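The Basket Habit

By the time I owned 16 baskets I had stopped calling it storage. I had baskets inside baskets. I had one under the stairs that held only the handles of other baskets, which had come off over the years and which I fully intended to put back on (I have not). So when I decided to spend a winter finding out what makes a good one, my sister laughed so hard she had to put the phone down.

I started with bread baskets, the plain rectangular kind, mostly because everybody has one and hardly anyone remembers buying it. Mine came from a kitchen shop called Mestier, which closed before I'd learned to pronounce it. It has been to picnics, it has held mail, and for one bad month it held a sick hamster.

The man I wanted to talk to was Ettore Melis. He repairs baskets and cane chairs in a former shoe shop in Prusgate, and he works at a long bench with the radio on, and he won't look at your basket until you've turned it over for him. "Bottom first," he told me. Everyone shows him the top!

He has a point. I'd always judged a basket by its rim, because a nice fat braid feels good in the hand. Ettore pressed his thumb into the floor of one I'd brought, then ran it along the line where the wall starts to climb. If the strands shift there, he said, the braid can be as handsome as you like and the thing will still go lopsided under a loaf and a jar of jam.

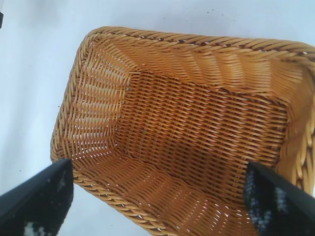
So should you always pay more for natural willow?
It depends on where the basket is going to live. Willow likes a bit of moisture in the air and gets brittle over a radiator. A synthetic weave doesn't care about that, and it can be rinsed under the tap, so for rolls and fruit on a kitchen table I'd pick it without any guilt.

I did feel guilty, for the record. I'd driven to Traviditz one Sunday expecting to be told that anything made of plastic was a crime. There's a weaving school there, up a very steep lane, and Eckhard Gerlach has been teaching in it long enough that half the town has made a wonky log basket under his eye. He had a synthetic one on his own breakfast table, full of eggs.

What he does care about is the rim. He made me try one, and I'd like to say I took to it. You bend each upright down behind its neighbor, then out to the front, then behind again, and you keep going all the way around until you get back to the start and have to feed the last ends in under the first ones. That's the part where I lost my temper. Three times I ended up with a stake left over and no place to put it, and Eckhard just kept unpicking the whole corner and handing it back to me
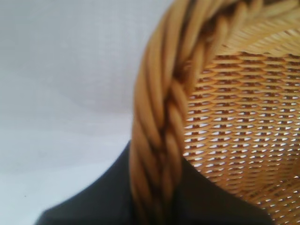

without a word, which was much worse than being told off. On the fourth go it closed. It had a lump like a knuckle at one end, but it closed, and I was so pleased that I bought lunch for everybody in the room.

The corners are the hard bit on a rectangle, by the way. A round basket lets you settle into a rhythm, but a corner wants the braid pulled tighter just when your fingers are most tired. I now check corners in shops. I've been given some looks.

Looking after the things is easier than making them. Shake the crumbs out before they work their way into the weave, use an old soft toothbrush along the braid, and let it dry upside down with air underneath. For a bread basket I drop in a cotton cloth - the washable kind, cut a bit too big - and that takes care of most of it.

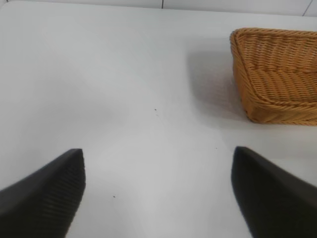 Kvaran Home Quarterly | Issue 16 | Page 3

I've thinned out the collection since then. Nine went to my sister, who has stopped laughing and started asking which ones need lining. The handles are still under the stairs. Ettore says to bring them in before spring and he'll see which can be saved, and he wants the baskets they came off too, so now I have to work out which is which.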